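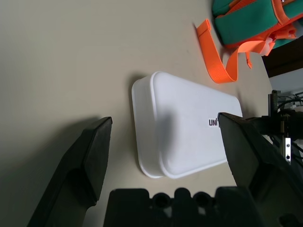 Ticket: Screen wash and oil pressure reading, Cudska touring car (1978 restoration)
Opened by: Hendrik Molefe
Status: Closed

Opening post

Hi all, me again. I've got the Cudska back on its wheels after the shell rebuild and I've been chasing an oil pressure problem that is driving me up the wall. I'm putting everything in one ticket this time so Zakhar doesn't have to dig through my emails like he did with the fuel surge thing (sorry, Zakhar).

The short version is that pressure looks great cold and at a fast idle, then after a few laps it sags in long right-handers. On the straight it comes back. At Binbridge I was seeing 80 psi down the back straight and then the needle would drop away through the last corner, far enough that I lifted. I don't like lifting there and I like replacing bearings even less.

What's in the car: the original block, fresh bearings, a new standard-volume pump, the Gumede baffled sump that came with the car as a box of spares, and a mechanical gauge on a braided line. The old race photos show a different sump, shallower at the front with a kick-out on one side. I never found that one. If it's in a shed somewhere, I'd love to hear from you!

Things I've already checked:

Oil level, on flat ground, engine warm, twice.
Oil grade. It's what the engine builder asked for.
Filter. Changed it, cut the old one open, found nothing shiny.
Relief valve. Pulled it, cleaned it, measured the spring, put it back.

I haven't had the sump off yet. The front crossmember has to be lowered to do it, and I only just got the alignment where I want it, so I'm being a coward about it.

The screen wash is a separate grumble. The pump runs and nothing comes out. I need it working for scrutineering, so I'm sticking it in here too.

Reply from Zakhar Stasiv

Hi Hendrik, one ticket is a big improvement, thank you!

Let's do the washer first because it's quick. Pull the hose off at the pump and run it with the end in a jar. If you get a good squirt, your blockage is further up, and on these cars I'd look at the little one-way valve behind the dash before I looked at the jets. They go gummy when the car has stood for years. Check which way round it's fitted as well. I've put one in backward myself and spent an evening poking pins into perfectly good jets.

On the oil: right-handers only, and fine on the straight, sounds like the pickup is sucking air. The oil goes to the left side of the sump and the pickup is left standing there with nothing to drink. What I want to know is which way the gates in that Gumede sump open. Gumede made that baffle plate for a couple of different engines and the pickup isn't in the same place on all of them. Is there a number stamped on the flange? Look near the drain plug, under the paint.

Also, does it do it in left-handers at all? Even a little flicker?

And please don't top it up past the line to see if it helps. I know you're thinking about it.

Update from Hendrik

I was absolutely thinking about it.

Washer is fixed. Good squirt at the pump, nothing past the valve. It wasn't backward, just glued solid with old green goo. I fitted a new one and now it washes the screen, the roof and anybody standing behind the car. I'll bend the jets down a bit.

Scraped the paint off next to the drain plug and there's a number 41 stamped there, with a letter in front of it that could be a C or a G. Somebody has been at it with a grinder at some point.

Left-handers: no flicker that I've noticed, but the only long left at Binbridge is the one where I'm busy with the gear lever, so I wouldn't swear to it. I've borrowed a little camera and strapped it to the roll cage pointing at the gauge, so next time out I can look at it properly with a cup of tea.

I did wonder about the gauge itself too, so I swapped in the spare one from my other engine. Same drop in the same place. I think we can cross that off.

Reply from Zakhar Stasiv

OK, 41 is interesting. I have an old Gumede parts list and there's a 41 in it with the pickup well offset to the right. Your engine wants it on the other side unless the pickup pipe has been changed to suit. So my guess is that somebody put a right-side sump over a left-side pickup, it bolted up fine because the flange is the same, and the pickup is now sitting outside the baffle box. In a right-hander all the gates do their job and keep the oil in the box, and the pickup is on the wrong side of the wall.

I could have this back to front, working from a parts list and a grumpy memory, so please look before you buy anything. You're going to have to take the sump off. Paint-mark the crossmember bolts and washers before you touch them and your alignment should go back very close.

While it's off, put a blob of modeling clay on the pickup, offer the sump up, and take it down again. That will tell you the gap between the pickup and the sump floor. Send me whatever you get.

Update from Hendrik, 7/4/21

Sump's off! Took me most of the day, mainly because of one bolt at the back which I'm convinced was fitted before the engine was invented.

You had it. The pickup was completely outside the baffle box. There's even a polished patch on the outside wall of the box where the pickup foot has been rubbing on it. I sat on the floor and laughed for a bit, and then I thought about how many laps I'd done like that and stopped laughing.

I pulled a main cap and a big end cap on the two cylinders furthest from the pump. There's some light scoring on one big end shell, nothing I can catch with a fingernail on the crank. I'm changing the full set anyway. They're cheap next to a crankshaft.

Clay test was tight, too. It squashed down to almost nothing, so even on the straight it can't have been breathing very happily.

So now I have two choices. I can have a new pickup pipe made to reach into the box where it is, or I can cut the box out and have it made again on the correct side. A fabricator over in Hirham quoted me 200 for the pipe and a fair bit more for the box. Which would you do? The pipe would have to cross under the crank and it looks like a long unsupported run to me.

Reply from Zakhar Stasiv

Move the box. I know it costs more. A long pipe with no bracket will crack at the flange from vibration, and then you have no oil pressure in any direction. If you absolutely must do the pipe, brace it to a main cap stud, but I'd still move the box and keep the short standard pickup.

Ask him to check that the gates swing freely after welding. The heat pulls the walls in and they can bind, and you won't find out on the bench unless you tip the thing about by hand. Then fill it with paraffin and leave it overnight to look for leaks before any paint goes on.

Very glad about the crank.

Update from Hendrik

Sorry for the long silence, the box took a while and then I had to wait for shells.

All back together. Box moved, gates free (one did bind, he eased it with a file while I stood there), no leaks overnight, clay gap back to what the engine builder wanted. I turned it over with the plugs out until I had pressure, then started it. The crossmember went back on its paint marks and the alignment was so close I left it alone.

We had a full test day at Binbridge in September and I watched the camera footage afterward. The needle sits there like it's painted on. Long rights, long lefts, hard braking into the hairpin, it hardly moves. There's a small dip when I clout the curb at the chicane, and I think that's the curb telling me off.

One thing for anybody who finds this with the same sump: look at the stamp by the drain plug before you bolt it on. The flange fits either way and it'll happily let you do it wrong.

Still looking for the original kick-out sump, by the way. I'll pay proper money for it, bent or not.

Reply from Zakhar Stasiv

Lovely news. I've written a note next to the 41 in my parts list so the next person gets the answer quicker. Cut the filter open again after your next outing and, if it's clean, go back to your normal oil changes.

Closing this one. If the gearbox starts making that noise again, open a new ticket, please!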